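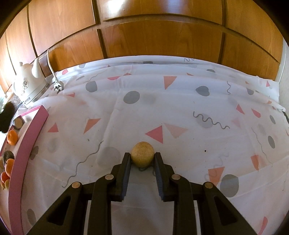

Potato-like object held over a printed tablecloth.

How to file a complaint about your lawyer

Quick version, for people who already tried talking to them and got nowhere.

1. Find the right office. Usually the state bar or a disciplinary board run by the state supreme court. Search your state name plus "attorney discipline". Check the lawyer is actualy licensed there while you're on the site.

2. Get your papers together. Fee agreement, bills, emails, letters, court notices. Copies only - keep the originals.

3. Write a timeline. Date, what happened, who said what. One line each. Mine ran to 17 lines and fit on 2 pages. Matilde Guerreiro read it over for me and crossed out all the angry bits. Good call.

4. Fill in the form. Most are online now. Some states still want a signature on paper, so read the instructions first.

5. Say what went wrong in plain words. Missed deadline. No return calls. Money not accounted for. Skip the insults.

6. Send it, save the confirmation number. Lawyer normally gets a copy and a chance to answer, so dont write anything you wouldn't want them to see.

Fee fights are often separate - ask about fee arbitration. And a complaint won't win your case back or stop a deadline. For that you need a new lawyer, fast.

Moved since filing? Send them the new adress.

Updated Friday, June 3, 2022 - Clementina Mota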